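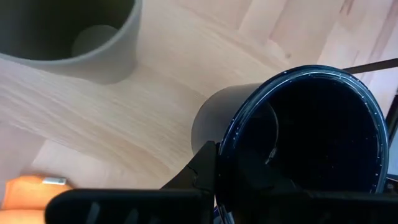 记录人:Hajnalka Balogh,装订与纸张材料组,技术员
2026年6月25日,星期四

小麦淀粉糊,批号2049

接上一页。上一批放到后面出现析水,刷到皮纸上边缘有水线,Dulce Hinojosa 退回来了。今天重煮,淀粉换成 Prarnetti 的精制小麦淀粉,其余条件尽量不动。

称量:干淀粉100 g,冷水浸泡过夜,早上倒掉上层清水,再按原比例补水。沉淀层比上一批硬,用刮刀铲了好一会儿才松开,杯底没有可见的灰色杂质。Hosetti 那种淀粉沉下去以后总有一层发灰的东西,去年10月的记录里也写过,当时没有深究。

加热用双层锅,全程搅拌。先是稀乳状,然后突然变稠,颜色由白转半透明。变稠之后继续煮,不提前离火。上一批我怀疑就是这一步短了:当时锅边已经透明,中间还带白,赶着下班就收了。淀粉颗粒没有完全糊化,放冷以后水会自己跑出来。这个解释和析水现象对得上,但上一批没有留样,没法回头查。

冷却时表面贴一层聚酯薄膜,防止结皮。冷透以后糊块可以整块脱出,切面均匀,没有白芯。过筛两遍,用马尾筛,第二遍明显省力。过完筛的糊净重174 g,余下的粘在筛背和刮板上,没有回收。
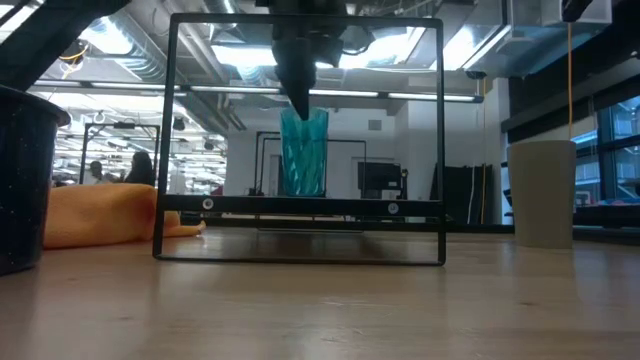 稀释分两档。浓的一档用于书脊和布面,挑起来能挂住,慢慢断开;稀的一档用于托裱,刷子提起来应成线,不成滴。稀释水一点点加,每次加完在钵里研开再加下一次。一次加多了会出小疙瘩,再怎么搅也散不掉,只能重新过筛。Karine Hawthorne 习惯先用刷子在钵壁上打圈,我试了,效果和研杵差不多,刷毛磨损大一些,以后还是用研杵。

试样:
纸张:Bozsik 楮皮纸,薄型;对照用普通书写纸。
刷涂方向:沿帘纹,单向,不回刷。
压干:吸水纸、无纺布各一层夹住,压板上加铅块。
对照组用上一批剩下的旧糊,只做了一张,量不够。

初步观察。新糊刷开以后表面哑光,没有水线。旧糊那张在右下角有一圈淡痕,和退件上的一样。楮皮纸吸水以后伸得比书写纸多,刷完要等纸伸展完再上墙,否则绷干时边角会起皱。等多久目前靠手感:纸面反光消失、用指背碰不觉得凉,就可以上。这条标准写进操作单不太好看,但换成定时更不可靠,室内湿度一变就不准。

剥离暂时只做手拉。新糊样条拉开时断在纸里,糊层没有分开;旧糊样条有一段从界面脱开。样条是手裁的,宽度不完全一致,结果只作参考。要做正式数据得等 Soledad Esteban 把裁样刀修好,刀口现在有缺,裁出来的边带毛。
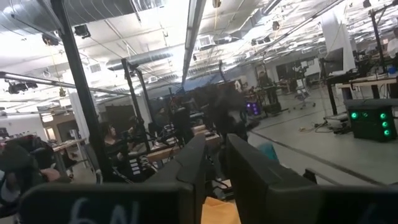 屋顶的螺旋风管和长条日光灯

可逆性:取压干后的新糊样条,湿敷,待糊层返潮后用骨刀从一角挑。能整片揭开,背面残留少,湿棉签可以擦净。书写纸的样条揭的时候起毛,是纸本身松,和糊没有关系。布面样条没做。

保存。剩余的糊分2罐,一罐冷藏,一罐放在室温的柜子里,不加防腐剂。室温那罐预计先变酸,每天早上开盖闻一次,看表面有没有斑点,记在罐身标签上。冷藏那罐主要看析水。以前有人提过加百里酚,Tímea Veres 反对,理由是气味留在书里很久散不掉,而且现煮的成本并不高。我同意现煮,这次的分罐只为观察,用过的糊不回罐。

工具:马尾筛用完立刻冲,干了以后网眼堵得很死。Lokora 的宽刷掉毛,今天从试样上夹出来好几根,换回旧的羊毛刷。旧刷的木柄有裂口,绑了棉线,能用。

待办:
查上一批的加热记录,看有没有写离火时间。
补做布面样条,浓糊。
旧糊不再用于对外的活,标签已改。
Dulce 的退件用新糊重托,先做衬页,正文页等室温罐和冷藏罐的结果出来再定。
问 Prarnetti 同一批淀粉还有没有货,有的话多留一袋做比对。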